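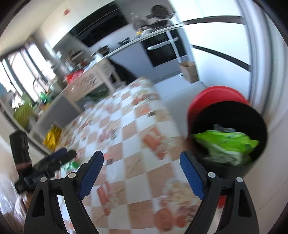
4. Caring for your tablecloth

This section applies to all Tirka wipe-clean and woven table covers. For round and oval sizes, read section 5 as well.

4.1 Before first use

1. Unfold the cloth and lay it flat with the printed side up. Leave it overnight if you can.
2. Fold lines will ease on their own in a warm room. If they don't, go to 4.3.
3. Check that the drop is even on all sides. A drop of 12 inches suits most dining tables. Covers for the Kornis folding table hang shorter on the hinge side.
4. Fit clips or weights if the table stands outdoors or near a door that is often open.

Note: New wipe-clean covers may smell slightly for a few days. Hang the cover over a rail by an open window.

4.2 Cleaning

Wipe-clean covers

1. Shake off crumbs.
2. Wipe with a soft cloth, warm water and a drop of dish soap.
3. Go over it again with plain water and dry with a towel. Soap left on the surface will turn sticky.

Tomato, curry, mustard and red wine should be wiped up right away. For a mark that has set, cover it with a paste of baking soda and water, wait 5 minutes, and wipe.

Caution: Do not use bleach, nail polish remover or scouring pads. They take off the print.

Woven covers

1. Shake outside and treat spots with liquid detergent.
2. Machine wash warm, on its own or with like colors.
3. Remove promptly and line dry. Expect up to 2 percent shrinkage in the first wash.

4.3 Removing creases

Woven covers can be ironed on medium while slightly damp. Iron on the back.

For wipe-clean covers, turn the cloth face down, lay a dry towel over the crease and press with a cool iron for a few seconds at a time. Let each part cool before you move it.

Caution: Never put a bare iron on a wipe-clean cover. Always use a trivet under hot pans, including on the padded Gokham range.

4.4 Storage

Roll wipe-clean covers around a cardboard tube, print side out. Woven covers may be folded, but change the fold lines each time. Make sure the cloth is fully dry first.

Revised Jul 9, 2024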